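Utberg Regional opens its hangar doors
October 2023

Utberg Regional does not have many visitors beyond the people flying out of it, and its maintenance hangar normally has none at all. The open day was the first since the new apron was finished, and tickets went quickly. I took the early train from the city and walked the last stretch from the station, which takes 40 minutes if you follow the airport road. A shuttle bus also ran, but only from the long-stay parking lot.

Check-in was in the old terminal, the low brick building next to the fire station. Visitors had to show photo ID and leave large bags at the desk. We were then split into groups by ticket color and given a yellow vest each. My group started with the hangar.

The building is used by Cornier, the regional airline that has been based here since it moved its turboprops from the coast. One aircraft was inside for a heavy check. The cabin had been stripped to the bare floor, and the seats were stacked in pairs along the wall with tags tied to the armrests. Both engine cowlings were open. The engineer leading the tour explained that the check is due at fixed intervals of flying hours and that this one had been booked for August, then moved back to keep the plane available through the end of the summer schedule. We were allowed up the steps to look through the forward door, one at a time, but not to go in.

Cornier's fleet is small and will stay that way for now. The airline has 2 more aircraft coming on lease next year, and those will be used for the Flato route, which currently runs only on weekdays. Flato has a short runway and no night lighting, so the winter timetable is built around daylight. Someone asked whether jets would ever be used there. The answer was no.

Next to the hangar is the parts store, a long room with rolling shelves and a counter. Tires are kept at the far end, standing upright. Every item that leaves the counter is scanned out to a job card, and the card does not close until everything has been fitted or returned. Past the store there is a corridor with a drinks machine and a display about the airport's history, mostly photographs of the grass strip and the first terminal.

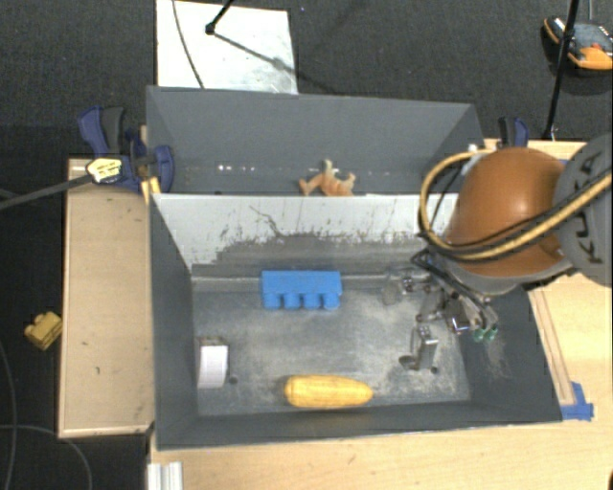 Corn cob, blue brick and a small tan figure on the divider.

From the corridor we were taken outside to the apron, where three visiting aircraft were parked behind a rope. The busiest was a Koyama demonstrator, a twin-engine commuter plane the company has been showing at smaller airports this fall. It was open to the public, and the line was long but moved steadily. Inside, the aisle is narrow and I had to duck, though the seats have more legroom than I expected. The overhead bins will take a backpack but not a standard cabin suitcase. Wheeled bags go in the rear hold and are handed back at the steps after landing.

The Koyama representative gave the range as 1,470 kilometers with a full cabin, enough to reach any airport in Cornier's present network and return without refueling. Cornier has not ordered it. Its staff were seen measuring the door, but they said only that they look at everything that comes through.

The control tower was not part of the visit, which disappointed a few people. In its place there was a talk in the departures lounge about how the airport handles snow. Utberg clears its single runway with a line of plows driving in a staggered row, followed by a sweeper. The full job takes less than half an hour in normal snow and a good deal longer when it is wet. Last winter the airport had some 291 plow runs, counting taxiways.

Food was limited to the terminal cafe, which had soup, sandwiches and a long wait after noon. Eat before you come, or bring something and use the benches by the viewing fence. The fence is a decent place to stand in any case. The midday Cornier departure taxied right past it, and the wind was from the west, so it took off toward us and climbed out over the station.

The shuttle stopped running before the event closed, so those of us going back by train walked. Dates for the next open day will be posted on the airport's website in the spring. Admission is free, but tickets have to be booked in advance and the hangar tour has to be chosen at the time of booking.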